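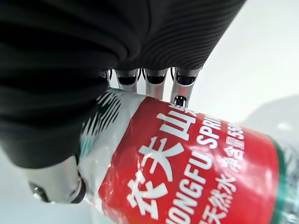

Office pedal bins: worth it, or just more plastic to clean?

Forum > Workplace & Facilities > Trash and Recycling

petchrat_ops
7 March 2018

Our building manager wants to take away the desk baskets and put shared pedal bins along the walls. The pitch came with a quote from a supplier called Clandar and a lot of talk about how people recycle more when they have to walk. I don't buy it. Has anyone been through this and seen their bottles end up where they should? We go through a lot of bottled water here and most of it goes in with the sandwich crusts.

grayfloor
We did it last May. People walked for two weeks. After that they lined the empties up on the windowsill and waited for the cleaners. I would want to see where the "recycle more" number comes from before I signed anything.

Isley_Annex
I'll stick up for them. Pedal bins are fine if the lid color means something and everyone has been told what. We use yellow for plastic bottles and nothing else. Took a while, but it works on our floor.

grayfloor
Works how? Did you weigh it, or does it look tidy?

Isley_Annex
It looks tidy and the hauler stopped sending us notes. Good enough for me.

wteixeira
Wellington Teixeira here, I look after three floors at Fetau. Color alone does nothing. Yellow is plastic in one building and something else in the next, and half your visitors came from the next one. Put words on the lid.

I'd also ask where the bins are going to stand. Everybody shoves them up against a wall on carpet and then wonders why the floor by the pedal looks bad. Ours are on carpet too and I have asked for mats twice.

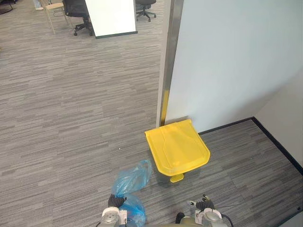 Thread reading time: 3 min

petchrat_ops
Gray striped carpet, then. We have something close to that and I assumed it would hide everything.

wteixeira
It hides dust pretty well. It does not hide a half cup of cola. Yellow lid shows fingerprints too, pedal or no pedal, because people still push it down with a hand.

lowshelf
Can we talk about the bags? Every thin blue bag I have ever been sold as "heavy duty" splits the minute somebody drops in a full bottle. I paid for a case of 200 and I double them up, so really I paid for half a case.

Isley_Annex
You're buying the wrong size. If the bag is too small for the bin it's already stretched before anything goes in. Measure around the rim.

lowshelf
I measured. The box says it fits. The box is wrong.

grayfloor
Also, full bottles shouldn't be going in at all. Empty them in the sink, squash them, cap back on.

Isley_Annex
Our hauler says caps off.

grayfloor
Ours says on. So that's another thing a supplier's leaflet can't tell you. Call your own hauler and get it in writing.

lowshelf
And what about the labels? I was told to peel them. I am not peeling labels.

wteixeira
Don't peel anything unless your hauler asks you to. I never have and nothing has come back.

petchrat_ops
OK, so far I have one yes, one no and an argument about caps. The quote is $1,443 for the whole set, delivery included. For that I could leave the desk baskets alone and put two good bins by the kitchen door.

Isley_Annex
Two by the kitchen is not enough if people drink at their desks. You'll be back here in a month.

grayfloor
Maybe. But it's a lot cheaper way of being wrong. Ask Clandar to lend you a couple first. If they won't, that tells you something.

wteixeira
Agree with that. And step on the pedal before you pay. Some of them slide backward and hit the wall every time.

petchrat_ops
Emailed them just now asking for a loaner. Will post what they say.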